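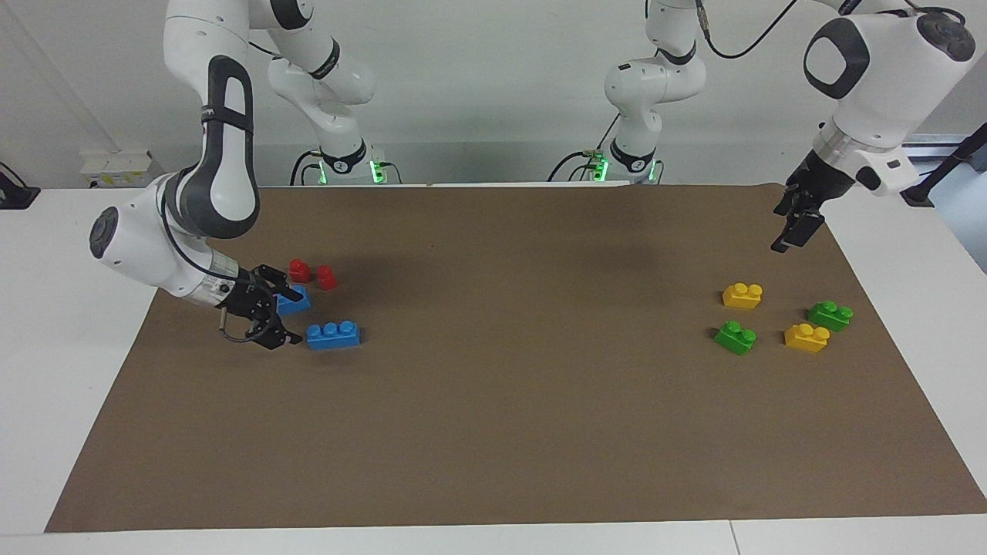
3 min read

I have been trying to learn French again. I say again because I did five years of it at school and came out able to ask where the swimming pool was, and then I did an evening class in my twenties and came out able to ask where the swimming pool was in a slightly better accent. So this is go number three, and I'm 42, and I've decided that this time I'm doing it properly.

Properly means Eugénie Vidal, who teaches in the room above the dry cleaner's on Plodudgate every Tuesday at half past six. There are five of us round one table. She doesn't use a textbook. She brings in things she's torn out of magazines, or the back of a cereal packet, and we have to talk about them until she gets bored and moves us on. The first week I got a recipe for leeks and had to explain it to a retired bus driver called Hollis Pennington, who then had to explain it back to me. By the time he'd finished the leeks were going in the oven for three days. (I think that was my fault. I'm still shaky on hours.)

What I hadn't expected was how tiring it is! I walk home afterwards with my head buzzing and can't follow the telly. My husband asked if I wanted peas with my tea and I had to think about it for far too long.

I've also been doing the word lists. Somebody in the class swears by learning the 1000 most common words before you bother with anything else, so I bought a box of blank cards from Christodoulou on the corner and started writing them out by hand in the evenings. I've done 700. The cards live in an old biscuit tin and I take a handful with me on the bus. Verbs are in green pen, everything else is in blue, and I ran out of green in the middle of the Vs so "vouloir" is sort of both.

Do they help? A bit. I know loads of nouns now. I can name everything in a kitchen drawer. But put me in front of a real person and I still open my mouth and nothing comes, or worse, the German for it comes, and I don't even speak German. Eugénie says this is normal and that I should stop translating in my head and just say the wrong thing quickly. Hollis is brilliant at this. He says the wrong thing at enormous speed and everyone understands him perfectly.

The bit I do love is the radio. I put it on while I'm washing up and I don't try to follow it, I just let it go past, and every so often a whole sentence drops out that I understood without doing anything. Last night it was a man complaining about his neighbour's hedge. I was so pleased I had to sit down.

We've got a little get-together planned for December, where we all have to bring a dish and introduce it in French, and no notes allowed. I'm doing the leeks. I've looked up hours. If anyone has a good French podcast for slow people, pop it in the comments, ideally one where they don't laugh all the time, as I can never tell what's so funny and it makes me anxious.

12 shares | 9 comments

Get new posts by email. You can unsubscribe whenever you like.

Recent posts
The great airing cupboard clear-out
Soup, and why mine is always beige
Three days in Fosarine with the wrong shoes
I finally finished that jumper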